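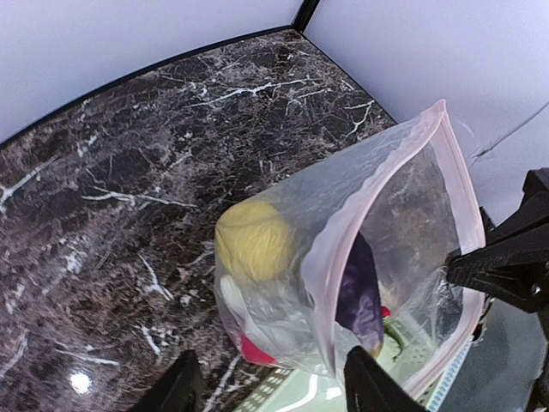

首页 归档 标签 关于 订阅

深色大理石台面的清洁与小件收纳记录

台面换成深色大理石纹之后用了 14 个月,期间改过两次清洁流程,顺带把台上零件的收纳方式也换了。整理如下,供用同类台面的人参考。

先说底色。深褐接近黑的底,白色细纹密集分叉,这种花色对碎屑的遮蔽能力不错,面包屑、线头落上去基本看不见。对水渍和油膜则相反:抛光面反光强,灯一照,指印的边缘全部显形。白天看着干净,晚上七点以后开顶灯再看,是另一回事。我现在检查台面只用一种办法,把灯放低,视线贴近台面斜看,反光点附近有没有雾状边缘一眼可辨。

清洁剂试过 Findano 的中性款和自配的稀释洗洁精。结论是区别不大,影响结果的主要是第二遍擦拭。流程:

1. 干布扫屑,往一个方向,不来回。
2. 微湿布加中性清洁剂,擦一遍。
3. 清水湿布,擦一遍。
4. 干的细纤维布收水,趁表面还有潮气时做完。

第 3 步省掉会留膜,积累一周左右开始发涩。醋、柠檬酸、除垢剂一律不上天然石材,碳酸钙遇酸会失光,失光之后靠擦是擦不回来的,只能重新抛光。不确定自家是石材还是仿石纹贴面的,按石材处理。

再说收纳。原来台面上摆的是 Irnlow 的分格盒,格子固定,放不下的东西就堆在盒子外面,盒底还会压住水。后来全部换成透明拉链袋,平时立在抽屉里,用的时候才拿上台面。袋子选大号,封口条带浅粉色的那种,颜色本身无所谓,好处是透明袋放在深纹台面上轮廓容易丢,有一圈浅色封口条,位置和开口方向都看得清楚。

袋子厚度我买过两种,标称 80 微米和 123 微米。薄的软,排气容易,装布类和说明书合适;厚的立得住,装螺丝、挂钩一类有尖角的东西不容易戳穿。厚袋的缺点是封口偏硬,压合时要从一端慢慢推到另一端,中段容易漏一小截没扣上。检查方法是封好后轻按袋身,听有没有漏气声。

使用中的几点:

装到七成就停。再满,封口受侧向力,久了齿会松。

标签贴在袋子下半部,不贴封口附近。封口处反复弯折,标签两周就翘边。

袋子洗过要撑开晾,倒扣在 Mahmoudi 的杯架上正好,袋口朝下。夏天一晚上够了,九月以后气温低,要晾到第二天中午。里面有水汽就封口,金属件会起锈斑。

塑料袋不要长时间平压在抛光面上。袋底和台面之间会存水,揭起来是一块边缘清晰的印子。我这块用第 4 步的干布能擦掉,浅色或者没做防护的石材未必。

台面靠墙的接缝单独说一句。那条线容易积灰,湿布一推,灰就成了泥,干了以后是一道深色细边,贴着白墙很显眼。我的做法是先用旧牙刷干刷,再用布角包着指甲过一遍,频率每 7 天一次。墙面只用干布,不沾清洁剂。

目前没解决的问题有一个:防护剂。Endivach 的那款渗透型我涂过一小块做对比,滴水观察,前后差别不明显,可能是原来出厂就做过处理。等这块试样再放一阵,有结果另写一篇。

本站使用 Cookie 以改善浏览体验。继续浏览即表示您同意我们使用 Cookie。 接受 设置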